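Braltari 100 - who's running it this year?

Forum > Club Racing > Endurance

flatspot_efe
Posted November 22, 2025
Entry list for the Braltari 100 just went up. 21 cars, which is less than I hoped for but fine. Saavedra circuit again, long layout, January. Two driver minimum this time and the fuel stop is mandatory even if you can make it on one tank. Anybody from here going?

quintana_r
Going. Sharing the silver coupe with Washington Fontes. He does the start, I do the boring part in the middle.
Mandatory fuel stop is dumb imo. We spent all of last winter getting the car to do the distance on one tank and now its worth nothing.

pitwall_uche
It's not dumb. Last time three cars ran dry on the back straight and we sat behind the safety car for 9 laps. I'd take the stop.

quintana_r
Three cars who cant do math. Why is that my problem

pitwall_uche
Because you were behind the same safety car, Reinaldo.

flatspot_efe
lol. Ok but does anyone know what the minimum stop time is? Regs say "as per supplementary" and there is no supplementary on the site.

valdir_l
Emailed them. Not decided yet. Was told it'll be out with the final timetable.
Also entry fee is 593 per car now, not per driver, so split it and its cheaper than last year. Garage is extra.

nomex_and_coffee
593 and the garage is extra?? For a race where you get one practice session? Pokdale gives you two and a roof.

valdir_l
Pokdale also gives you a chicane made of cones. Pick one.

nomex_and_coffee
I like the cones.

pitwall_uche
Serious question on tires. We're a first year team, Flasinside control tire, never run it in the cold. Friend says start two psi higher, other friend says lower. Which is it

quintana_r
Higher. You won't get heat in them for the first few laps and the car just rolls around on the sidewall.

flatspot_efe
Disagree. Start where you want to finish minus a bit, let them come up. If you start high they never switch on and then by the second stint your over pressure and sliding everywhere. Did exactly that at Saavedra, lost a place every lap to a hatchback.
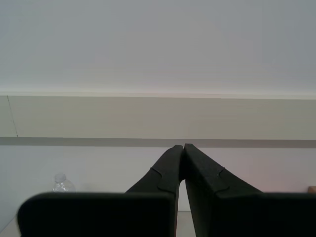
Only thing I'd add is do the fronts first. Rears looked after themselves on our car, front left was the one that went. Long right hander after the pits, you'll see. Log it every time you come in, even practice. We didn't and had to guess at the stop.

quintana_r
Different car though. Yours is front drive. On ours the rears are the problem and I'm sticking with higher.

pitwall_uche
Ours is rear drive but heavy. Great, so nobody agrees. Will try both in practice I guess, if one session is long enough for that.

valdir_l
It isnt. Do one run on what Efe said, come in, check, go from there. And scrub a set beforehand if you can get to a track day.

nomex_and_coffee
Anyone got a spare seat btw? Have licence, have suit, will pay my share. Even if theres no cones

quintana_r
Ask Washington, he was talking about a third driver. He's slow to answer messages, just call.

flatspot_efe
Will put the timetable in here when it shows up. Still no word on whether the paddock opens the night before.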